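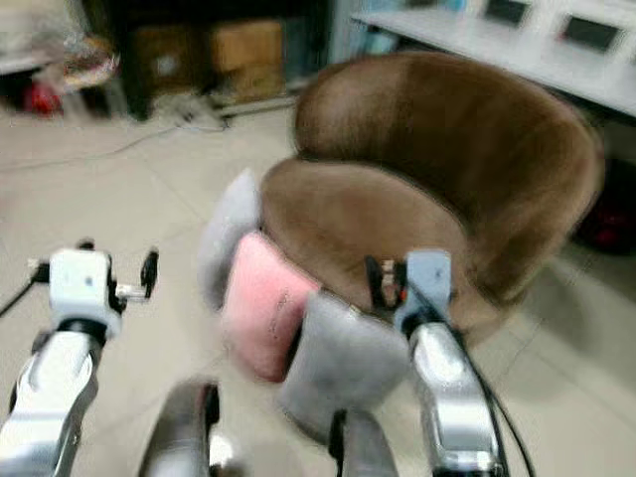 棕色丝绒围椅配抱枕,求意见

2020年2月14日 发帖:半截铅笔
阅读时间:5分钟

赶时间长话短说。椅子是棕色丝绒的,靠背一圈包过来那种,坐垫有点凹。想放书桌边上当看书椅。抱枕现在三个,两个浅灰一个粉的,都是毛绒的,全堆椅子前面了,还没定。

问题:
粉的留不留?
三个全放上去人还坐哪
丝绒怎么打理,逆着摸一道一道的,看着像脏了

预算607,最好别超。换枕套也行,换椅子不考虑。

——

阿榛不吃香菜:
粉的留。棕配粉很好看的,全灰就闷了。

——

老丘:
不同意楼上。棕色椅子本来就偏暖,再来个粉毛毛,腻。换个墨绿或者焦糖的,灰的留一个足够。我家也是棕丝绒,试过粉,两天就收柜子里了。

——

阿榛不吃香菜:
@老丘 你那个粉什么粉?浅粉跟玫粉差远了好吧。而且人家已经有了,干嘛又花钱

——

老丘:
浅粉。就是浅粉才显灰扑扑的。

——

Heledd Wynne:
我中文打字慢,见谅。围椅的靠背是弯的,方枕头放进去两个角会翘。圆一点的灰色那个放里面,腰刚好顶住。粉的长方形,横着放腿上垫书,很舒服。不用都摆在椅子上。

——

半截铅笔:
@Heledd Wynne 刚试了,圆的塞后面确实舒服!!粉的垫书也行,就是毛太长,书会滑

——

窗台第二格:
丝绒打理我来说。软毛刷,顺着一个方向刷,别来回。吸尘器开小档,换软刷头。千万别用湿巾使劲擦,我擦过,留了一圈印子,到现在还在。
有倒毛是正常的,不是脏。光从侧面打过来顶上那圈会发浅,一个道理

——

kk搬家中:
蒸汽挂烫机可以吗?我看有人用Plenik那款喷

——

窗台第二格:
离远点喷,喷完顺毛。先找背面不显眼的地方试。涤纶的还行,别的料子我不敢讲。Plenik没用过,不评价。

——

老丘:
蒸汽我不建议。坐垫里面是海绵,潮气进去不容易干,冬天更别弄。

——

窗台第二格:
所以说离远点啊……又没让你灌水

——

kk搬家中:
好的好的,我先刷子。
另外问下毛绒枕套掉毛不?我的Wurnari的,洗了一次打结了

——

阿榛不吃香菜:
翻面装洗衣袋,冷水,别烘。干了拿宽齿梳子梳开。打结的话多半是水太热

——

跑题专业户:
我关心的是椅子靠着桌子放,进出方便吗。围椅扶手那圈高的话推不进桌底的,量一下再说。我去年10月买了一把,差2厘米,死活进不去,现在摆在过道天天绊脚

——

半截铅笔:
啊 没量。我本来也没打算推进去,斜着放桌边。回头量一下

——

跑题专业户:
斜放可以,朝着灯那边。桌子底下黑,最好再补个小落地灯,Hetham有个细杆的不占地

——

老丘:
预算607还买灯?先把枕头搞明白吧

——

半截铅笔:
灯先不买了。暂定:圆灰放腰后,粉的垫腿,另一个灰的挪床上。墨绿枕套我去Shehata看看,便宜就带一个回来对比,@老丘 不好看找你

——

老丘:
行,找我。记得买短毛的,别再买长毛了

——

阿榛不吃香菜:
我还是站粉。买回来两个都摆上发图,让大家投

——

半截铅笔:
好 周末前弄。先去接孩子了,晚点回贴

——

kk搬家中:
蹲一个对比图。顺便问刷子买哪种硬度的啊,猪鬃的会不会太硬

——

窗台第二格:
猪鬃偏硬了,刷衣服那种软的就行,家里有旧的先拿来试试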